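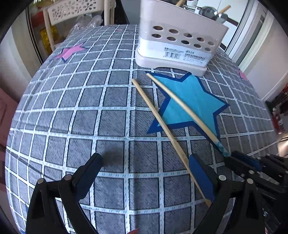 Dewanti H.
I'd swap those foam pads before touching anything else, Nevzat. Mine went shiny and lost all their grip.

nevzat_k
But I like the foam! It's kind to wood, and chopsticks are the whole point of this build (putting them back in the holder, 18 tries a night, my poor family).

amirul_s
Disagree with Dewanti. Foam's fine, it's the linkage. Check the play at the finger pins first. I chased slipping for 2 weeks in February and it was a loose screw.

Dewanti H.
Loose screws don't make pads shiny, Amirul.

nevzat_k
OK OK, I'll do both! Screws tonight, then silicone on one finger only so I can compare. Does anyone know what thickness to get?

amirul_s
Whatever matches your foam, or the fingers won't close square.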